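### 3.2 Collecting the snack-bag demonstrations

We picked bag filling as our main task because we were a bit tired of blocks. Blocks are lovely to teach with, but they never crumple, and they don't care which end you grab. A snack packet cares a lot! You can pinch it by a seam, by a corner or by its fat middle, and each of those choices changes how it hangs and how much room it needs on the way into the bag.

All of our demonstrations were given by remote control on the two-arm cell we call Gundar. The operator sits at a desk next to the cell and holds a pair of small leader arms (our own design, the Flotell handles), and whatever the handles do, the big arms copy. We also tried guiding the arms by hand for the first 40 demonstrations. That felt great for about one arm at a time, and then you run out of hands. I ended up leaning across the table with my shoulder in the way of everything, so we dropped those runs from the training set and kept them only for the comparison in Section 5.

Each episode starts with a bag and a handful of packets on the table, and the operator packs them in whatever order feels natural. I want to be clear that we gave very little instruction. Operators were told to keep the bag upright if they could, to let go and regrasp whenever they wanted, and to stop if an arm made a noise they didn't like. There were 18 operators in total, most of them new to the handles, and every one got 30 minutes of free practice before we started saving anything.
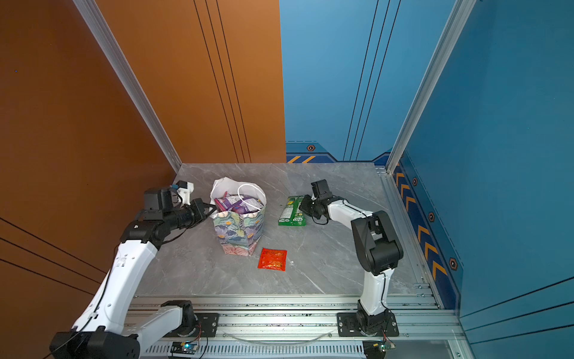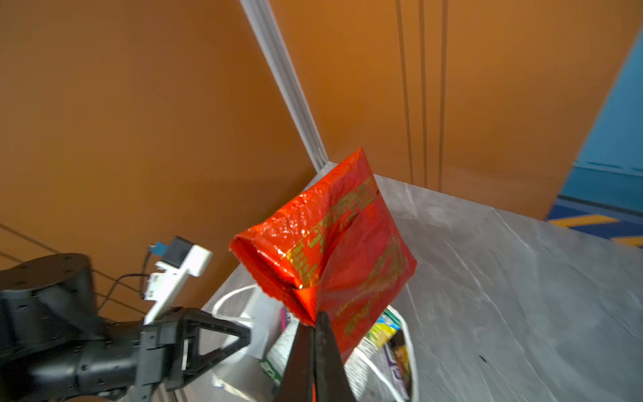
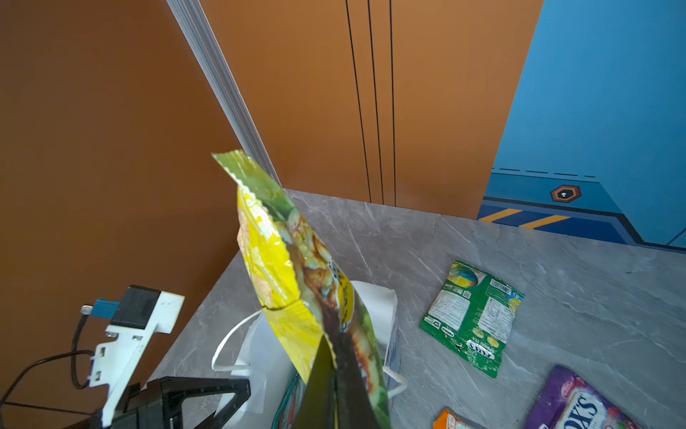

**Figure 4.** Bag packing on Gundar, one fixed view (top) and two close views from cameras on the arms (middle and bottom).

After throwing out the episodes with dropped network packets or a stuck handle button, we were left with 2000 demonstrations, which we call the Tarnano set. I had expected the discards to be mostly clumsy runs, but we kept the clumsy ones on purpose. If a packet slipped and the operator went back for it, that is exactly the sort of thing we want the policy to have seen, and our earlier set (the one with the blocks) was so clean that the robot had no idea what to do after its first mistake.

The part I would do differently is the grip signal. The Flotell trigger is a plain spring, so the operator feels the same push whether the fingers are closing on foil or on air. People made up for it by squeezing all the way, every time. You can see this as soon as you plot the trigger values: nearly everything sits at fully open or fully closed, with hardly anything in between. For chips and other crushable things that's a real problem, and the policy learned the habit faithfully. We tried smoothing the signal afterward and it didn't help much, so the numbers in Section 4 use the raw values.

Two hands also meant two styles. Some operators held the bag steady with one arm and did all the packing with the other, and some sent both arms after packets and let the bag fend for itself. We labeled each episode with one style or the other (there's a third label, "mixed", that I gave up trying to split further) and passed the label to the policy as an extra input. Without it, the trained arms tended to hover halfway between the two plans, one gripper drifting toward the rim and then wandering off again. With it, the hovering mostly went away.

For storage and playback we used Kaewsai, our in-house logger, which writes joint positions, trigger values and all the camera streams against a single clock. The clock matters more than I used to think. An early version stamped the wrist video when it arrived at the computer, a little late, and the policy learned to close its fingers a little late too. We found it on a Saturday, fixed it before lunch, and collected the affected episodes again the following week.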